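The Last Map Shop in Arutstead

January 14, 2018 — Features

Rain on the window, kettle on, radio low. Fenonley Maps opens at 8, or near enough. No sign outside to speak of. You find it by the smell of old paper, or by asking at the bakery.

Thirty-three years on the same corner. The rent went up in November, third time in four years, and the shop is still here. Still selling road atlases to people with phones in there pockets.

Who buys them? Hikers, mostly. Truck drivers. A couple planning a drive up the Arnov valley, where the signal drops out past the second bridge and stays out. Parents with a kid who wants to know where everything is. Grandparents, same reason. 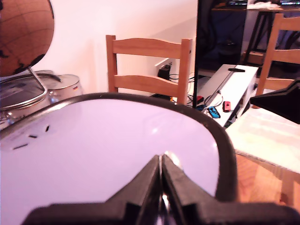
A copper-brown globe, its faint grid lines still showing.

Globes are the surprise. Flat maps have been slow, but globes went up by about a third last year. Old ones especially. Wrong borders, countries that folded decades ago, oceans gone the color of tea. Customers like the wrong ones best. They spin them, stop them with a finger, argue.

Repairs too. A split seam, a bent axis, a base that wobbles. Small jobs go out in a week, bigger ones sit on the back shelf untill spring. The paper strips come from Haque, a print house two towns over, one of the few that will still run a short order. Minimum of 8 sheets. Cash prefered.

The lease comes up again next year. Could be the shop moves across the river, smaller room, cheaper, no back shelf. Could be it stays. For now there's a box of county maps by the door, folded badly, three dollars each. Take two, and the second one gets refolded for you at the counter.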